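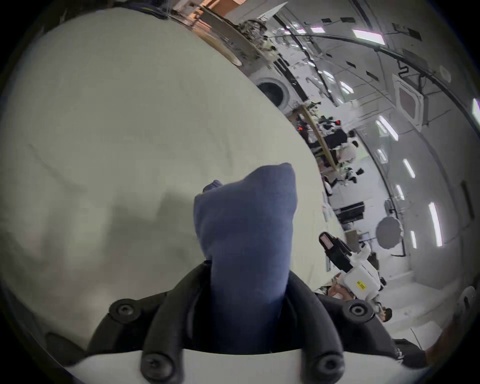 The Brerkby indoor car cover is cut for classic coupes and roadsters kept in a garage or shown at a concours. It comes in four body lengths, and each one is sewn with extra room over the front fenders for side mirrors. The inner face is a brushed knit. Anyone who has handled a soft navy fabric with a fine knit texture, bunched up the way the blue piece is here, will know roughly how it feels against paint. The outer face is a tighter weave that keeps dust off.

Elastic hems front and rear hold the cover under the bumpers. A strap with a plastic buckle runs below the sills. The cover is not waterproof and should not be used outdoors.

Fitting takes one person a few minutes. Start at the windshield, unroll toward the tail, then go back and do the nose. Wash cold, line dry, no fabric softener.
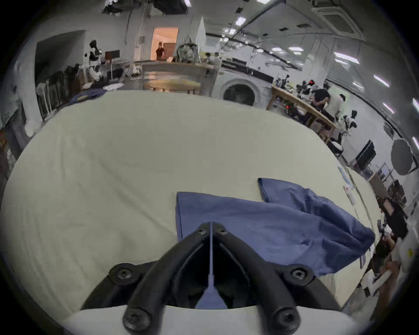 Osian Powell wrote to us that his Brerkby stayed put through a whole winter in a drafty barn, and that he would have liked a longer strap for the rear axle. A 34-inch extension is now sold separately under the Ernex name.

Supplied with a storage bag and six spare hem clips. Custom sizes are made to order and ship in 21 days. Orders for delivery before the end of December must reach Disell by 20 October 2026.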